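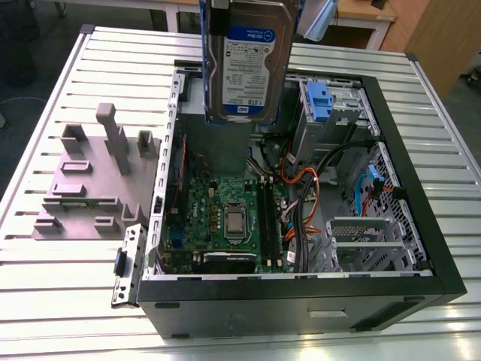 Sokstead College Robotics Club > Builds > Drive swap challenge, scoring

kitel_dan
Rules draft for February is up. Each team gets 4 goes at taking the old drive out of the tower and putting it down on the slats in one piece. 86 points for a clean lift, minus 30 if you take a cable with you. Our lot have opinions about the second number already.

ruppert9
Does the shroud come off before the clock starts? If my team has to script that as well we'll still be there at Easter.

kitel_dan
Shroud off and lying flat beside the case, side panel off, tower on its side. You start from there.

mossy_j
I still say the Dell is a daft choice. There's orange and yellow wiring looping down right next to where you want to be, and a blue SATA cable hanging about like it's waiting for a bus. Use an empty case for round one.

ruppert9
An empty case is a box. We did boxes last year. I have a certificate for boxes.

mossy_j
You have a certificate for attending boxes.

jheitmann
Jana Heitmann here, wearing the judge's hat. The cables stay. Kirkier ran theirs with everything stripped out and half the room went to find the biscuits. I would like a rule on grip height, though. Holding the drive by the top edge is fine by me, but I don't want anyone pinching the connectors.

kitel_dan
Added. Top edge or the metal sides, no connectors.

ruppert9
And if it gets dropped?

jheitmann
Zero for that go, and you fetch it.

mossy_j
Fine, but I want it noted that I asked for the empty case.

kitel_dan
Noted. It's post 1,298 on this board and I expect most of the others are you as well. Can someone check we've got a second 1TB drive?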